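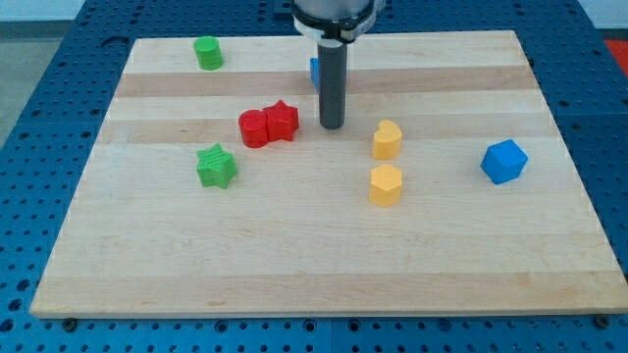 Shops should sell fewer kitchen tools and sharpen more knives. I moved to Vesberg four years ago, and the only place in town that would put an edge on a blade closed in January. The hardware store offered me a new set for 50 dollars instead.

My old knife is fine. It needs ten minutes on a stone. Most people were never shown how to do that, and a dull knife slips, so they buy another one. Schools that still teach cooking could give it one lesson. I would start with onions.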